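The Slow Work of a Clean Carpet

In our building on the edge of Orbridge, the carpets used to be cleaned once a year, always in July, when most of the office staff were on vacation. Two men came with a big machine, made everything very wet, and left. On Monday the floor smelled like an old dog and the same brown marks came back near the coffee corner.

For many years I believed this was normal. Then I spent a few nights with the crew from Melnyk, a small cleaning firm that looks after offices and two schools, and I learned that most of what I knew about carpets was wrong.

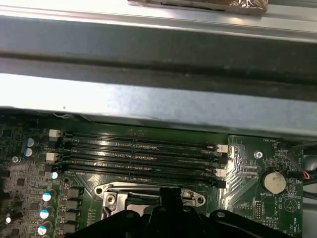
The first surprise was how much time they give to vacuuming. Before any water touches the floor, the crew goes over every room two times, in two directions. Most of the dirt in a carpet is dry, they told me, and if you wet it you only make mud. A cheap vacuum used slowly will do better than an expensive one used in a hurry.

The second surprise was how little soap they use. Soap that stays in the carpet is sticky, and it collects new dirt from every shoe. This is the usual reason a stain returns after a week. Sometimes the stain was also deeper than the cleaner reached, and it climbs up again while the carpet dries.

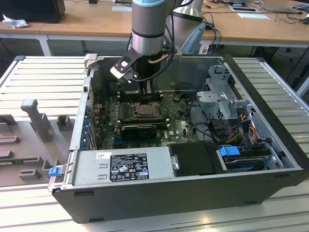

Words by our Orbridge correspondent
From the July issue | Work & Buildings

On Friday at nine in the evening I joined the crew on a floor of 594 square meters. They treated the worst places first with a product called Alutis, which they spray lightly and leave for ten minutes. Then came the low-moisture machine, with a round pad that turns over the carpet like a floor polisher. They changed the pad often. When I saw a used one, I understood why.

The price is the difficult part. The old yearly visit cost our building 2,000 dollars. The new plan has four smaller visits, and each of them costs 594 dollars, so the total is higher. The manager was not happy at first. But a carpet that must be replaced early is a much bigger bill, and it comes all at once. 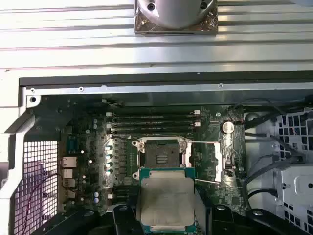

Door mats are also part of the plan. Melnyk put longer ones at both entrances, a model from Jurnell, and asked that they be vacuumed every day. A short mat catches the dirt from one shoe only. The visitor needs to make several steps on it before he reaches the carpet.

I asked the crew what people should do at home with a fresh spill. Press it with a white cloth, they said, and do not rub. Work from the outside to the middle. Use plain water before anything from a bottle, and try every product first in a corner behind the sofa.

We finished a little after one in the morning. The carpet was nearly dry, and the crew put the chairs back on their places, one room after another, before they carried the machine down to the van.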